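La pelota de Sorin

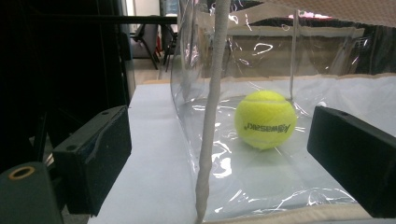 La pelota sobre el plástico, entre los dos dedos negros.

Sorin Angelovski llevaba toda la primavera enseñando a la pinza a recoger pelotas de tenis, y le hablaba como le hablaba su abuela a las gallinas, con mucha paciencia y algún reproche cariñoso. En el taller de Hustden todos se habían acostumbrado ya a oírlo murmurar - despacito, hija, despacito - mientras los dedos se cerraban.

El fallo llegó en mayo, poco después de las cuatro de la tarde, en el intento 1,211. La pinza bajó bien, rozó la pelota y apretó, y siguió apretando cuando ya no hacía falta apretar más. El límite estaba puesto en 130 y la pantalla marcaba 200, luego 650, con una tranquilidad que daba rabia. El plástico crujió como un caramelo que alguien desenvuelve en misa.

Lo malo fue que Sorin, que conocía el reglamento de memoria porque lo había escrito él, metió la mano para salvar la pelota. ¡La mano! Fue Gilludis, desde la otra mesa, quien le dio un golpe al botón rojo con el termo del café, y los dedos se quedaron quietos a un suspiro de los suyos.

Pasaron la noche buscando la culpa, que es una cosa que siempre se busca mejor con bocadillos, y la encontraron en el sensor del dedo derecho, que repetía una lectura vieja, convencido el pobre de que aún no tocaba nada.

- Creía que estaba vacía - dijo Sorin, mirando la pinza.

- Y tú creías que era tu hija - contestó Gilludis.

Él se rio un poco, se guardó las manos en los bolsillos y fue a buscar otro sensor.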